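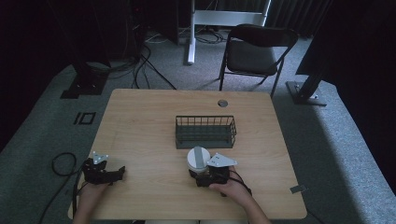

# Cirora grip comparison set

Last updated: 22 July 2019

## Summary

Recordings from a comparison of two hand-held gripper builds, Idura and Monti, on a tabletop pick-and-place task. Both builds use the same black two-finger body and differ in finger stiffness and trigger travel. The set was made to decide which build goes forward as the master device for the Skiren controller. It is not large enough to train a general policy and was not meant to be.

## Contents

- 500 episodes, split evenly between the two builds
- 4 operators
- 3 start layouts per object
- One wrist camera stream per gripper, plus one head-level stream
- Jaw opening, logged with each wrist frame

Episodes where a stream dropped out are kept and flagged `partial` in the index. Filter on that field before computing success rates.

## Task

The operator grasps a cup on the table, lifts it clear of the surface, and places it in a wire mesh basket. An episode starts when both grippers are at rest and ends when the jaws are open again. Either hand may be used. The idle hand keeps hold of its gripper so that both tool tracks stay valid.

Trials were labeled by outcome: `placed`, `dropped`, `regrasp` or `timeout`. A regrasp that ends with the cup in the basket is still labeled `regrasp`, with the final state in a second column.

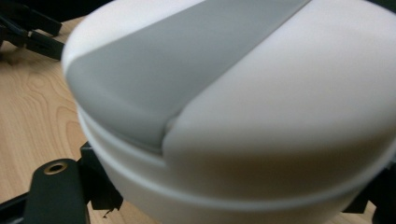

Annelies Prantl

## Wrist camera notes

At close range a white object can fill most of the wrist view and hide much of one finger. The other finger usually stays readable. Contact labels were therefore made from the jaw opening signal first and checked against the image second. Where the two disagree, the `contact_src` field says which one was used.

Smooth white surfaces give few features to track. Edges such as a gray band or a lid seam help, but they leave the view early in some approaches. Pose estimates from the wrist stream alone should not be trusted in the last part of the approach - use the head-level stream or the tool track.

Exposure was fixed for each session. Highlights on white plastic are clipped in some episodes.

## Known problems

- Cable drag affects the tool track when the operator reaches across the body. No correction was applied.
- Monti episodes have a constant offset of 6 frames between jaw signal and video. The loader removes it by default. Pass `raw=True` to keep it.
- Operators used Idura first in every session, so practice effects are mixed in with the build comparison.
- Left-hand grasps are underrepresented.

## Splits

Train and test are split by operator. Do not reshuffle by episode, as consecutive episodes share a layout. A second round with the build order reversed is planned for November and will be released under a separate index.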